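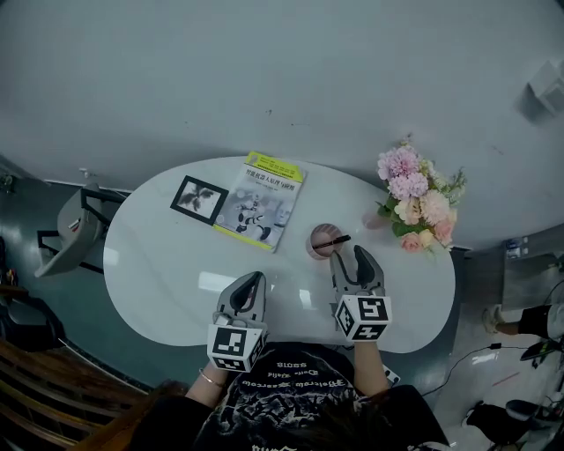

Schwarzer Stift, rosa Becher: Mehr Werkzeug braucht Schritt 3 nicht.

Fotoalbum nachholen, ohne den Urlaub zu opfern

Auf meiner Festplatte lagen 2898 Bilder aus einem einzigen Jahr, davon gefühlt die Hälfte Enten. So wurde trotzdem ein Album daraus:

1. Grob aussortieren. Ziel sind 200 Bilder. Wer bei der fünften Ente zögert, löscht alle fünf.

2. Je Monat einen Umschlag anlegen. Der Februar darf dünn bleiben, im Februar passiert ohnehin nichts.

3. Zu jedem Umschlag drei Sätze von Hand schreiben. Schief ist erlaubt, Glitzer auf eigene Gefahr.

4. Kleben. Ich nehme Karton mit 300 g/m² und schaffe 16 Seiten an einem Abend, sofern niemand nach Abendessen fragt.

5. Album zwei Nächte unter schwere Bücher legen. Die ungelesenen Kochbücher eignen sich hervorragend.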